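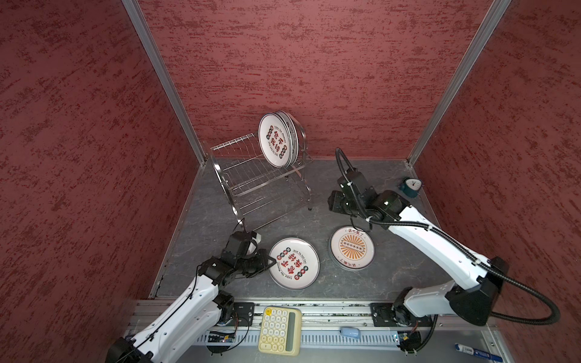
White plates standing in a chrome wire rack

Delside tabletop dishwasher: review after a year of use
By Chie Ueda
May 11, 2026

We bought the Delside last March, when the lease on our flat was renewed and it was clear we would not be getting a new kitchen. The one we have is narrow, with a single sink and no gap under the worktop for a full-size machine. Two adults live here, one of us works from home, and we cook most evenings. Before this we washed everything by hand.

It cost £406 from Szénási, delivered to the door but not up the stairs. You can find it for a little less if you are happy to wait. The Mallberg, which is the other one most people look at, was dearer and also taller, and it would not have gone under our wall cupboards. Measure that height before anything else. You also need room at the back for the hoses, and the drawing in the Delside leaflet doesn't show it. In our kitchen the machine sticks out over the front edge of the worktop by the width of a finger. The feet are all on solid surface, so I have left it.

Setting up

There are two ways to run it. You can fill the tank on top with a jug, or you can connect it to the cold tap with the hose supplied. We used the jug for the first fortnight and got tired of it. The tank opening is small and set towards the back, so you are reaching up with a heavy jug and some of it always goes down the side. If you are under about 5 ft 4 you will want a step.

Connecting it to the tap took an evening. The adaptor in the box didn't fit our tap and I had to buy another. The drain hose simply hooks into the sink, and the plastic hook is poor. It slipped off twice in the first month and the second time we had water across the floor. I now hold it in place with a clip from a hardware shop and have had no trouble with it.

What fits

Delside says six place settings. I would call it four, and fewer if you use bowls, which we do. The prongs in the bottom basket are set close together and suit flat plates. Anything with a deep curve takes up the space of two.

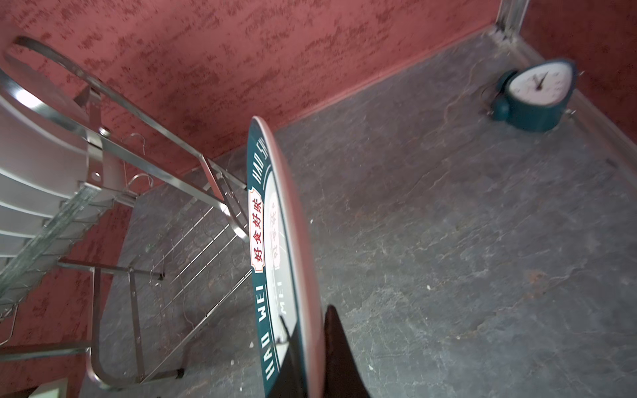
The limit on plate size is 28 cm. Larger ones catch the spray arm and you hear it knocking. Ours are a mixture, some bought and some handed on by my partner's mother, and a few of the bigger ones are still done in the sink. Side plates and saucers are fine. Tall glasses have to lean, and wine glasses on a long stem will not go in at all unless you take out the cup shelf, and then you have nowhere to put cups.

Saucepans are the real problem. One medium pan fills half the basket. After a proper meal I put the plates, cutlery and glasses in and wash the pans myself while it runs. A friend, Katalin Lengyel, has the same machine and does her pans as a second load late in the evening. I haven't the patience for that.

The cutlery basket is good. It lifts out, it has a lid with slots, and small spoons don't fall through the bottom.

Cleaning

Very good on the normal programme, which takes 116 minutes. That sounds long but it has not bothered us as we start it after supper and go and do something else. Dried egg comes off. Porridge comes off if the bowl has been rinsed. Baked cheese mostly does not, and I gave up expecting it to.

The quick programme is for glasses and not much else. Tea stains stay put on it. There is also a fruit wash, which I tried once with some apples and have not used again.

We began with ordinary tablets and found a white film on the glasses. They are made for bigger machines and there was simply too much in each one. Csenge Balogh, who writes the appliance column in our local paper, suggested powder instead, and I changed to Bollo, half a scoop to a load. The film went within a week. Do use rinse aid, and set it to two rather than the three it comes with.

Drying

This is the weak point. There is a fan, but plastic boxes come out wet every time and there is usually a pool in the bottom of each mug. Opening the door as soon as it finishes helps. So does leaving things alone for half an hour before you unload.
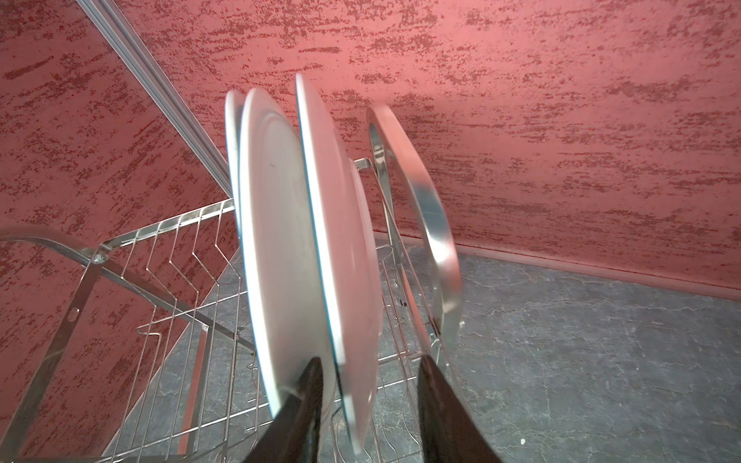 We had planned to get rid of the draining rack and get that bit of worktop back, and I would warn anyone with the same idea that it may not happen. With the pans, the big plates and whatever comes out damp, we still use it most days. I'd allow for both when you are working out your space.

Noise

Louder than I expected when it drains, a sort of gargling that goes on for a minute or so. The wash itself is a steady hum. With the kitchen door shut we can't hear it over the television. There is a beep at the end, five long ones, and it can't be turned off. I have written to Delside about this and had a polite reply that didn't answer the question.

Upkeep

The filter needs a rinse once a week. It unscrews by hand and comes out in one piece. I run it empty on the hottest setting each month with a cup of white vinegar in the basket. The door seal collects bits along the bottom edge, and that wants wiping more often than the manual says.

One fault so far. In the autumn it stopped mid-programme and showed E4. The engineer, Zsolt Bíró, came under the guarantee, tipped the machine forward, let a cupful of water out of the base and said the float had stuck. He was in and out in twenty minutes. It has not come back.

Would I buy it again

Yes, for this kitchen. It does the daily plates and cups well and I spend less of the evening at the sink. If you have the height for the Mallberg I would look at that first, as the one I saw had a proper fixed drain and a beep you could switch off. If you cook in large pans every night, neither of them will help you very much.

Good: cleans well, easy filter, decent cutlery basket
Bad: drying, drain hook, tank opening, the beep
Guarantee: two years, parts and labour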